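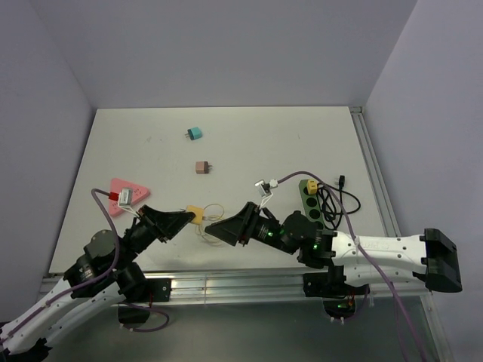
Vija Hunt keeps her plug adapters in a biscuit tin, and the first thing she did when I sat down was tip the whole lot out in front of me. "Go on," she said, "find me the one that fits Italy." I couldn't. I had three goes and then she put me out of my misery and made the tea.

I'd come to talk to her about Sorton, the little repair and lending shop she runs with Urmas Kütt, and I'd expected to hear about toasters (we did get to toasters). But it's the adapters people come in for at this time of year. They lend them out like library books, and this being July 2024, half the town seems to be off somewhere with the wrong plug.

"They all go in a drawer when you get home," Vija told me. "Then you buy another one at the airport the next summer. We had a man bring in a carrier bag of them. He'd no idea he owned that many!"

So how do you sort them? I'd assumed by country, and that's how they started, with labelled envelopes, until Urmas got fed up with it. "One adapter does for a lot of places, so which envelope does it go in?" he said. "You end up hunting through all of them. Now it's by the pins. Look at the pins, put it with its friends." He does it on a bare table with the adapters spread well apart, and he won't have them in a heap, as the prongs catch on each other and you miss the bent ones.

Colour is a sore point between them. Vija likes the bright ones, the yellows and the teals, and she'd happily have nothing else. "You can see them on a hotel carpet," she said. "A beige one, you've left it behind before you've even checked out." Urmas thinks this is daft and says people lose the bright ones just as often. I'm with Vija, for what it's worth, having left a brown one in a guest house in Riga and never seen it again.

I asked what they turn away. Anything cracked, Urmas said straight off, and anything with a prong that wobbles when you hold it. Those go in a bucket by the back door for recycling. He was quite stern about hairdryers too. "An adapter changes the shape, that's all. It doesn't change the voltage. I say it to everyone who borrows one and they nod, and then they ask me if their hairdryer will be all right."

The lending costs £2, and you get it back when the adapter comes home. Most do. Vija reckons August is the worst month for stragglers, and she once had one posted back from Lisbon with a fridge magnet taped to it, which is now on the side of the till.

I went home with a two-pin one for my sister and a strict instruction to check the back of my own drawer. There were four in there.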